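[Bututley-kitchen] Re: Cloth under the toaster, and uneven browning

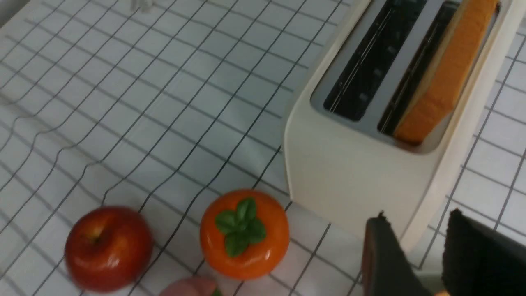
Replying to both points in one message.

On the cloth: a grid pattern is fine, but the sheet has to be flat where the toaster stands. Ours ripples toward the left side and I have stopped fighting it there. Under the base I pull it tight before setting the toaster down. If a fold ends up below one foot, the body tilts and a thin slice leans against the guide rails on one side.

On browning: a single slice in a two-slot toaster does not get the same heat as a pair. On the Sqalli I used before, the outer face of a lone slice came out paler at every setting. Turning it around for the last 20 seconds evened it out. Some models mark one slot for single slices. Look for a line or an arrow on the top panel before testing anything else.

Delphine Whitfield wrote:
> I moved the toaster to the other counter in March and put the
> checked cloth under it. Since then one side of the toast is darker.
> Bread is the Jorketum white, sliced at 11 mm. Dial is at 4.
> Is it the cloth, or the slot? Also, does anyone still have the
> crumb tray instructions for the Ravuden?

11 mm is thin for most guide rails. Try a thicker slice at the same dial position before blaming the cloth. If the dark side stays with the slot when you swap, the heating wires on that side are the likely cause.

Crumb tray on the Ravuden: unplug, let it cool, press the rear edge of the tray and slide it out. Brush it, do not rinse it. The sheet says every 9 uses. I do it after 20 and have had no smell.

One more item. Take the cloth out and shake it when you empty the tray. Crumbs collect under the base and mark the fabric. Fruit can stay on the cloth, but keep it clear of the cord.

Regards,
T.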